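4.2 Entering a new engagement in Castura

Complete this section before uploading any report. You need a user account with the Appraiser or Reviewer role.

1. Sign in and open Engagements > New.
2. Enter the client name as it appears on the signed engagement letter.
3. Select the standard of value. The default is fair market value.
4. Enter the valuation date. The report date is entered later, in step 8.
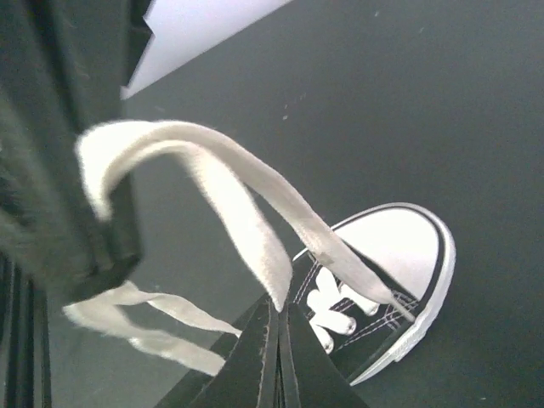
5. Choose the purpose code. Use code 29 for shareholder disputes and code 34 for divorce proceedings.

Note: the purpose code cannot be changed once a reviewer has been assigned.

6. Upload the source accounts as PDF files, scanned at 300 dpi. 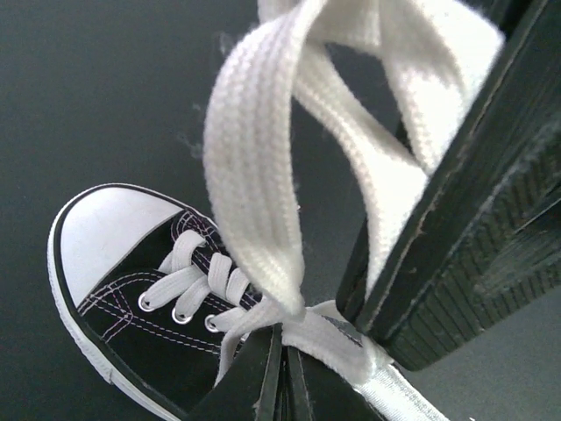
Paquette Valuation Services | Litigation Support Department

7. Run the conflict check. If a match is found, stop and send the record to the Plevodport office.
8. Enter the report date and assign a reviewer. The reviewer must not have worked on the draft.
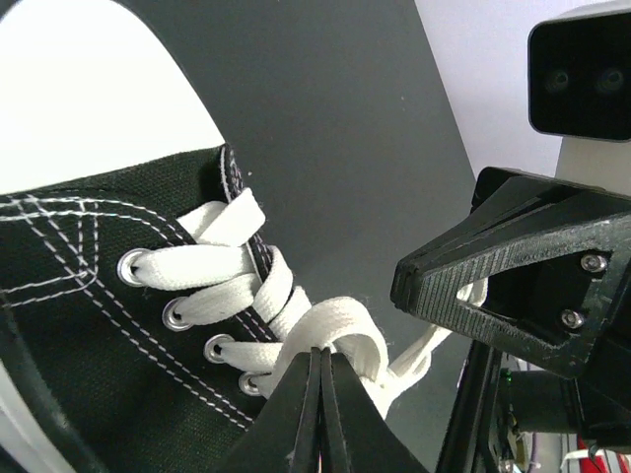 Caution: do not store draft opinions in the Notes field. Notes are included in the disclosure export.

9. Select Lock. The status changes from Open to Held.

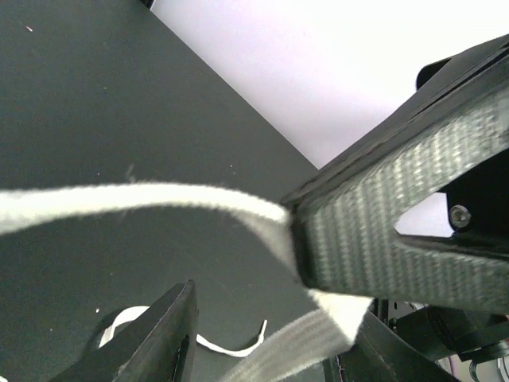 10. Print the cover sheet (form 13) and place it at the front of the paper file.

Records moved from Aklow keep their old reference numbers. To unlock a Held record, see 4.5.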